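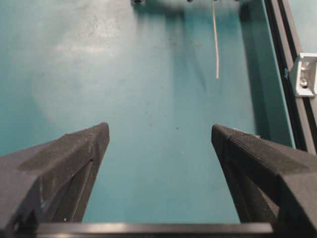 Etornam Akolgo objected after the last session that the sag formula was introduced before anyone had said what a catenary is, and asked that the handout be put in the other order. The objection is fair, and Unit 4 now starts from the curve.

Unit 4. Hanging lines: shape, tension and sag

4.1 The catenary

A uniform flexible line hung between two supports and loaded only by its own weight takes the shape

y = a cosh(x/a)

where a = H/w, H is the horizontal part of the tension, and w is the weight per unit length. H is the same at every point of the line. The vertical part is zero at the lowest point and grows toward the supports, so the total tension is greatest at the higher support. Students often mark the maximum at midspan. Marks were lost on this in April.

4.2 The parabolic approximation

When the sag is small compared with the span, the weight may be treated as spread evenly along the horizontal. The curve becomes a parabola and the sag at midspan for level supports is

d = wL^2 / (8H)

Use this form when d/L is below 1/20. Above that, use 4.1 and solve for a by iteration.

4.3 Worked case: the Plorncombe crossing

Level supports, span L = 826 ft, w = 0.25 lb/ft, H = 2000 lb.

d = 0.25 x 826^2 / (8 x 2000) = 10.66 ft

d/L = 0.013, so the approximation holds. The vertical reaction at each support is wL/2 = 103.25 lb. The tension at the support is the square root of (2000^2 + 103.25^2), or 2002.7 lb. The difference from H is under 0.2 percent and is normally ignored in a first design.

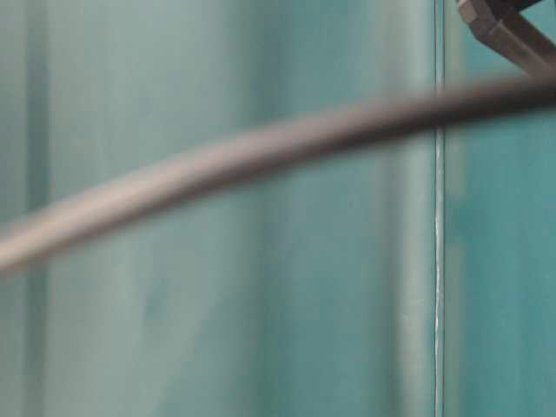

4.4 Length of the line

For the same conditions the length is

S = L + 8d^2 / (3L)

With the figures in 4.3 this gives S = 826.37 ft. The extra length is small, and sag is therefore very sensitive to any change in it. A rise in temperature that adds a few inches to the line can add feet to the sag. The full treatment, with elastic stretch included, is in Unit 5.

4.5 Unequal supports

The lowest point moves toward the lower support. If the height difference is large enough, it falls outside the span and the line slopes one way throughout. Find its position first, then treat each side as half of a level span. The derivation in Ackah uses c for our a; otherwise the notation matches.

Problems

1. Repeat 4.3 with H = 3260 lb. State d, d/L and the support tension.

2. A line of w = 0.40 lb/ft spans 672 ft between level supports. Find the H needed to hold the sag to 9 ft.

3. Show that the first two terms of the series for cosh(x/a) give the result in 4.2.

Solutions to 1 and 2 go to Sena Osei before the next session. Problem 3 is not graded.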